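# Moisture Movement in Edge-Glued Maple Boards

Wood Products Technology, second-year project report
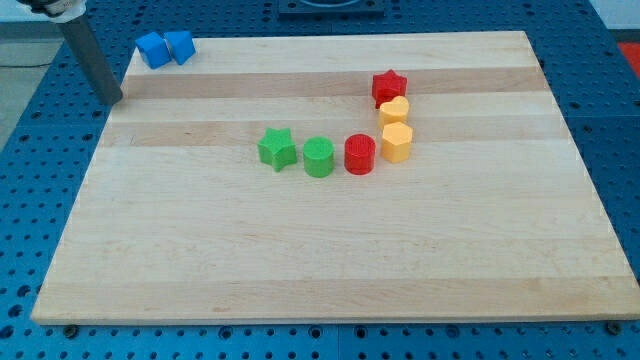 Solid wood boards change width when the humidity of the room changes. Most people who own a cutting board have seen one warp or split along a glue line. Our group wanted to know how much of that movement can be controlled by the way the strips are laid out and finished, using only the tools in the college workshop. The project ran through the winter term at the Jarncombe campus and finished in March.

## 1. Background

Wood takes in water vapour from the air until it reaches balance with the air around it. The moisture level at that point is called the equilibrium moisture content. Maple shrinks and swells very little along the grain. Across the grain it moves a lot more, and it moves more in line with the growth rings (tangential) than across them (radial).

An edge-glued board is a row of narrow strips joined along their long sides. If all the strips are flat-sawn and all have their rings curving the same way, the whole board tends to cup in one direction. A common workshop rule is to flip every second strip so the cupping of one works against the cupping of the next. Another approach is to use quarter-sawn strips only, but these cost more and are harder to find in small lots.

Finish also matters. Mineral oil soaks in but does not seal the surface very well. A film finish slows the movement of water vapour a great deal, but it gets cut up by knives. Oil mixed with wax sits somewhere between the two. No finish stops the movement completely. It only slows it down.

## 2. Question

We tried to answer two things:

1. Does alternating the ring direction reduce cupping in a flat-sawn maple board?
2. Does an oil and wax finish slow the change in width compared with plain mineral oil?

## 3. Materials

The maple came from Flenomwood, a small yard that sells kiln-dried offcuts by the bundle. We bought one bundle and sorted it ourselves by looking at the end grain. Pieces with knots or obvious run-out were put aside and used for test joints.

The glue was a water-resistant PVA from the workshop store. For finishes we used food-grade mineral oil and a paste wax made by Itilent. The paste was warmed in a water bath and mixed with the oil before use.

We made 4 boards:

| Board | Ring direction | Finish |
|---|---|---|
| A | All the same | Mineral oil |
| B | Alternating | Mineral oil |
| C | All the same | Oil and wax |
| D | Alternating | Oil and wax |

Each board was planed, trimmed and sanded to the same size. Finished width was 518 mm, measured across the strips. This is wider than a normal kitchen board, but a wide board gives a larger change and is easier to measure with a steel rule and calipers.

## 4. Method

### 4.1 Glue-up

Strips were jointed on one edge, ripped to width and then jointed on the other. We did a dry fit first. On board B there was a gap at one end of a joint and the strip had to be run over the jointer again, so that board started with slightly wider strips near the middle to make up the difference.

Glue was spread on both faces with a roller. Clamps were set above and below the board, in turn, to keep it flat – the first practice panel had all its clamps underneath and came out bowed. Boards stayed in the clamps overnight.

### 4.2 Finishing

Each board got 2 coats on every face and edge, including the end grain. End grain takes up far more oil than the faces, and we kept adding oil there until it stopped soaking in. Extra was wiped off with a cotton rag. The rags were hung flat outside to dry.

### 4.3 Conditioning

We built a humidity cabinet out of an old display case, a small ultrasonic humidifier and a plug-in controller. The boards stood on edge on spacers so air could get to both faces. They were first left in the workshop until their weight stopped changing. They then went into the cabinet, which was set to 70 per cent relative humidity.

Width was measured at the same pencil marks each time, near both ends and in the centre. Cup was measured by laying a straightedge across the board and sliding feeler gauges under it. The same person took every reading, because our first trial readings differed more between people than between boards.

## 5. Results

All of the boards got wider in the cabinet. The two with mineral oil only moved sooner. The two with oil and wax were slower to start, but by the end of the test they had almost caught up. The finish changed the speed of the movement much more than the total.

Boards A and C both cupped, and both in the direction we expected from the end grain. Boards B and D stayed flatter overall. Their surfaces were not perfectly flat, though. Running a hand across them, we could feel a slight ripple from strip to strip, and the straightedge rocked a little on board D.

No glue lines opened during the test. One strip in board A had a short check at the end, which may have been there when we bought the wood.

## 6. Discussion

The results for ring direction agree with the workshop rule. Alternating the strips did not stop the wood from moving. It spread the cupping over many small curves that partly cancel out. For a cutting board this is a fair trade, as a faint ripple is less trouble than a board that rocks on the counter.

The finish results were less clear. In a real kitchen, humidity goes up and down over hours and days, and a slower response could mean the board never reaches its full width before the air dries out again. Our test held the humidity steady, so it did not show this. A cycling test would be closer to normal use.

There are several limits to the work. We made only one board of each type, so a single odd strip could affect a result. The sorting was done by eye, and some strips were partly rift-sawn. The cabinet door also leaked at the bottom until we added foam tape, which was after the first set of readings. We kept those readings in the log but left them out when comparing the boards.

We looked at a report by an earlier group on the Lumbantobing shelving project, which used the same workshop and found similar cupping in panels with all the rings one way. Their panels had no finish, so the numbers cannot be compared directly with ours.

## 7. Recommendations for future groups

- Make at least one spare board of each type.
- Weigh the boards as well as measuring them. Weight shows moisture change earlier than width does.
- Seal the cabinet and run it empty for a full day before starting.
- Mark the measuring points with a knife line. Pencil rubbed off under the oil and we had to re-mark board C.
- Try a drying stage after the humid stage, and record whether the cup goes away.

The log sheets and the wiring notes for the cabinet are in the project binder in the workshop office. The cabinet has been left set up under the stairs and can be booked through the sign-out sheet.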